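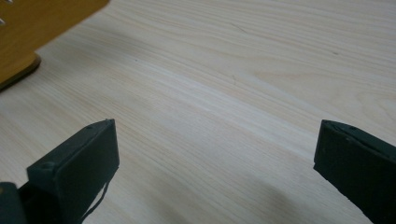
Minutes: The Table, and Other Business

November
Posted by Keegan Faulkner

Present: Binta Edet (chair), Keegan Faulkner (minutes), the rest of the Kahsay Shared Rooms group, one late.

1. Tabletop
Binta reported on the pale wood table in the front room. The small dark specks were raised again. Keegan has gone at one with a damp cloth, then a fingernail, and now accepts that it is part of the wood. Agreed to stop cleaning the knots.

2. Finish
Two quotes for re-oiling: Tedomon at $800, Pletska at $992. Pletska's includes "consultation." The group felt it had consulted enough. Tedomon approved, one against.

3. Coasters
Motion to make coasters compulsory. Discussion ran longer than the item on the roof. Carried.

4. Roof
Deferred.

5. Next meeting
7 p.m., same table. Bring your own coaster.

Recent items
- October minutes (corrected)
- Gamunus chairs: who has the sixth?
- Kitchen shelf labels, second attempt

Contact the Kahsay Shared Rooms group | © Kahsay Shared Rooms | Back to top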